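Floker cell, build notes and set-up
Section 4: memory module holder, pick and place
Shared workshop at Akville. Last edit 2026-07-18

Read section 3 first if the arm isn't bolted down yet. Everything from here assumes the gripper is on, the wrist camera is streaming and you've found the e-stop without looking.

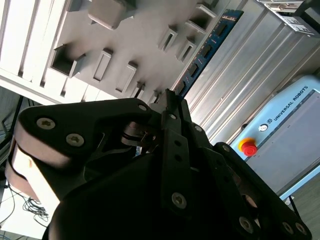
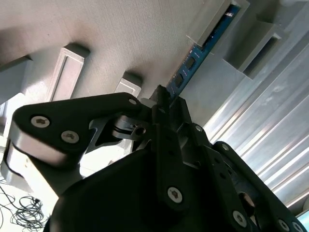
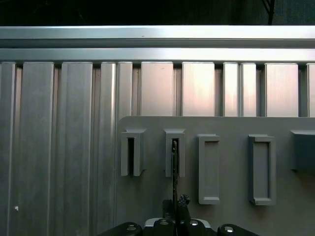
Fig. 4-1. Gripper at the holder panel, wrist camera. Blue module in the first two views, thin dark piece in the slot of the second holder from the left in the last.

4.1 Before you start

1. Bench clear of offcuts, swarf, coffee. Cables tucked back off the arm's path, all the way round and not just at the front.
2. Speed slider down to 5 per cent. Leave it there till 4.4.
3. Panel screwed to the ribbed aluminium, snug. Push each corner with a thumb. If it rocks, pack it with a washer behind the low corner and try again.
4. Load Xaba, open program 2215. Older ones on the stick have the wrong tool offset, don't use them.

CAUTION: Fingers stay out of the gripper whenever the arm is powered. Adjusting a pad or a screw = e-stop in first.

CAUTION: Scrap modules only. Ground yourself anyway, good habit, and the strap is on the hook by the power board.

4.2 Printing and fitting the holders

Grey PLA is fine. Print the holders slot-up so the channel doesn't need supports. If you do end up with supports in there, run a nail file down the channel, both sides, then blow it out. A module should slide in by hand with light finger pressure and stay put when you let go. Too tight and the gripper will slip before the module moves. Too loose and it leans, and the pick point is gone.

Reprint tight ones, don't sand them to death. Colour doesn't matter to the program but the camera likes grey better than white, less glare.

4.3 Teaching the pick

1. Freedrive the arm till the fingers are either side of the module, near its free end.
2. Look at the wrist view. You want the fingertips square to the board. Crooked is the usual fault, and it shows up later as a module that jams halfway out.
3. Close at force 46 (gripper screen units). Wait for the object-detected light.
4. Tug check: jog 4 mm along the slot, away from the holder. Module should come with the fingers. If the fingers slide, open, move further onto the board, repeat.
5. Save as PICK_A. Jog straight out till the module is clear, save as CLEAR_A.
6. Same again for the place side. PLACE_A goes in slow, last bit under force control, or you'll crack a holder.

Note: don't grip on the chips. Bare board or the edge, otherwise the pads sit uneven and the module twists.

Note: keep the travel in line with the slot. Use tool-frame jog, not base. Base frame looks right on screen adn drags the module sideways.

4.4 First run

1. Step mode, one waypoint at a time. Hand on the e-stop.
2. Watch the linkages on the gripper against the ribbed panel. They swing wider than you'd think when it opens.
3. If clean, full cycle at the same slow speed.
4. Then bring the slider up a bit at a time. Stop when the holder starts to flex and go back one notch.

4.5 If it goes wrong

Protective stop on insert: PLACE_A is off, reteach. Don't raise the force limit.
Gripper closes on nothing: module not seated the whole way, or wrong slot selected in Stundano. Check the slot list.
Screws on the gripper working loose: dab of blue threadlocker, let it cure overnight before you run agian.
Camera view freezes: unplug, count to five, plug back in. New cable is on order, should be here in August.

Shutting down: park the arm, slider to zero, e-stop in, power off at the wall. Next section is the tray loader.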